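Does the planner know it's folding?

I spent July swapping Erkard, our old grasp planner, for Drotov, and I'm not sold. The release notes boast of 171 fixes. Fine – but our logs still hold 1,457 replans, most of them over where a towel's edge is.
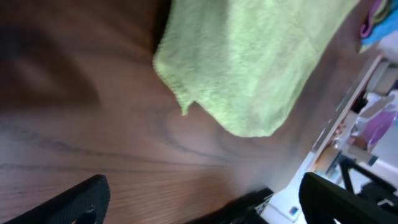 Green towel, wrist camera view.

Socorro Ccori blames my thresholds. Perhaps. I changed 27 of them and the edge detector still gave me a confident score on wood grain, so I don't trust the score.

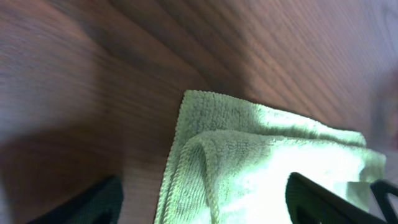

What I'd like is a planner that can say "don't know" and stop. Drotov always returns a pose, with a delay of up to 124 milliseconds, and the state machine downstream believes it. I'm keeping the Erkard branch for now.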